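Print this page
E-mail this page

Chapter 6
What a Room Is Worth

I grew up in Vandville, in a house where the rent was paid on the first Thursday of the month and argued about on all the others. So I came to housing economics early, whether I wanted to or not! My mother kept every receipt in a Toleck cookie tin, and when I finally went through it (I was supposed to be studying for finals that April) I found my first real data set.

Rent is a price, and by now you know a fair bit about prices. But housing is a strange thing to buy. You can't move an apartment from a town with too many to a town with too few, and you can't build one by next week just to catch a good market. In Chapter 2 we let supply adjust as fast as we liked – we can't get away with that anymore.

We'll work mostly with two towns. Cunha has 2744 rental units and a cannery that keeps hiring. Grivon has 993 and a paper mill that closed. Same state, same wages on paper, very different rents. Yaryna Kobzar, who taught me this material, used to make us guess the rents before she showed us the table, and I'd like you to do the same. Write your guess in the margin. Pencil is fine.

One term before we start. The vacancy rate is the share of rental units with no tenant on a given day, and it will turn up on nearly every page from here on.

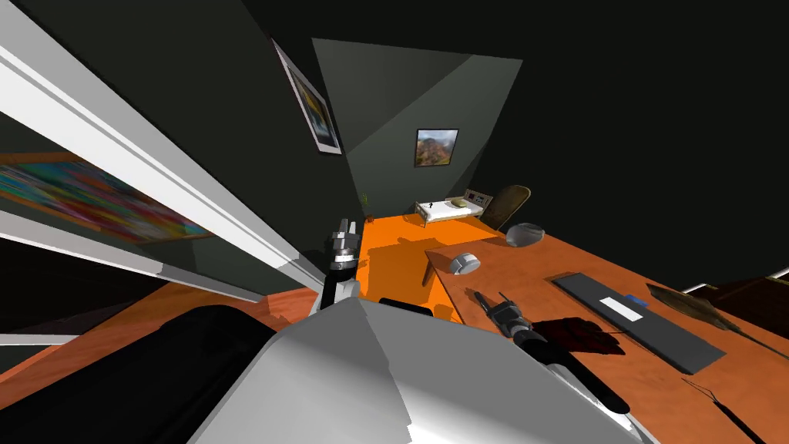

6.1 Why Rents Are Slow to Fall

Let's begin in Grivon, the month after the mill closed. Demand for apartments dropped right away, but most tenants had signed leases for the year, and their landlords went on charging what the leases said.

Print this page
E-mail this page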